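The patient art of teaching a machine to pick things up

By Kausar Hashmi

It is a little past 4 in the afternoon at Gerkside, and Zeeshan Satti has been driving the same gripper through the same kind of chore since lunch. He sits with a controller in his lap and his shoes off, nudging the thing left, then down, then left again, and when he is happy with a run he taps a key and the computer deals him a new room.

The rooms exist only on a screen. They are simulated, thrown together by a program called Khokhar, which picks the walls, the floors and whatever hangs on them more or less the way you might dress yourself in the dark. Every run Satti finishes becomes an example, and the examples go to a learning system named Briltov, which will try to work out from all of them how a hand ought to move.
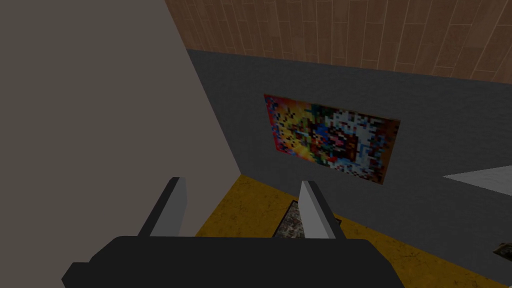

"People ask me why the decorating is so odd," says Dardo Garrido, who wrote most of Khokhar and is plainly fond of it. "Well, if every floor were gray, it would learn to expect gray floors, and then where would we be?" So he lets the program mix yellow floors with charcoal walls, and planks wherever planks will go, and he has stopped apologizing to visitors for the taste of it.

By the time I came by, the group had saved 1538 runs. Satti did 71 of them the day before my visit and 69 the day before that, and he remembers the slower day with some bitterness – his thumb was sore and the coffee machine had quit. Khurram Qureshi watches the runs back each evening and throws out the ones where the driver dithered, though he admits he keeps a few of those, having a soft spot for a good recovery.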